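7th January, pick cell notebook, Trederar annex

Back from the break. Zorkorex line still down to one shift, so more hours for the hand gripper and fewer excuses. Target from upstairs is 2,000 recorded picks before April. We stand at 479. I have stopped drawing the graph.

Wulan Jugah came over from packing to learn the tool. She has packed Worico cartons for 8 years and her first comment was that it was like doing her job in oven mitts. Second comment was that the mitts were going to get the job. I said the plan is for packers to move to checking and exceptions. She asked how many exceptions there are. I said I'd look it up.
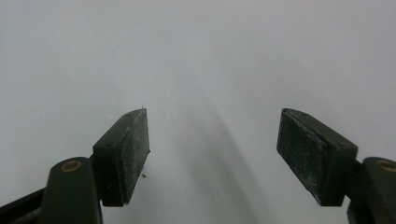 She is annoyingly good. Did 123 picks before lunch, and Teguh says hers are cleaner than mine, with no dithering on the approach. Mine apparently "wander." Note to self: my wandering has been in the training set for two months.

Things to sort out:

Pads. Dust gets into the texture and stays. Teguh wants a wipe at every changeover. I want new pads. Purchasing wants a form, and the form wants a cost center we don't have yet.

Pay. Packers on recording duty lose the piece rate. Wulan raised this, calmly, with numbers. Roughly a tenth off her week. It can't be right that teaching the machine pays less than being replaced by it. Teguh to take it to Tjoa, who signs the hours.

Job titles. HR has proposed "automation partner." Wulan has proposed something shorter. Leaving it blank on the sheet for now. 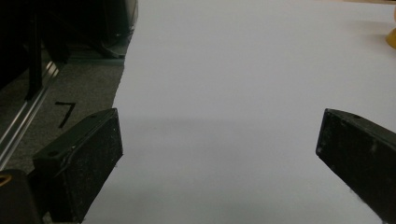 Fingers open over the white paper, the 7 on the carpet to the left.

Afternoon went on paperwork. The packers' old tally sheet had one column, cartons. The new one has eleven, including "operator confidence," which Wulan filled in as "yes" all the way down. Teguh is asking whether we can drop that column or at least give it a scale.

Still owe her the exceptions figure. Asked Tjoa, who thought I had it.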